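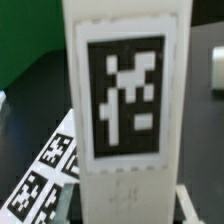
Subject: Re: Can they do the dull jobs yet?
From: Rangi Tomoana
Date: Thu 26 May

Osian Meredith wrote:
> Has anyone at Stirkham got a machine to put parts
> away without someone standing over it? I'd settle
> for it emptying my dishwasher.

Osian, not your dishwasher, no – but I'm more hopeful than I was in September! Shop-floor fetching and stacking feels close to me, as long as every part carries a printed marker telling the arm where it is and which way it's turned. 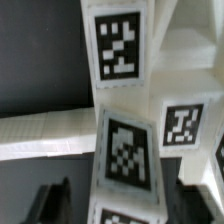

Markers on the white block, with the gripper fingers coming in from below.

Take the labels off and I think we'd be back to square one (nobody's going to stick them on their mugs, are they?). Still, I'd happily hand over the Sonard shelves in bay 401 tomorrow. Come over and have a go – bring an awkward part or 2.

Rangi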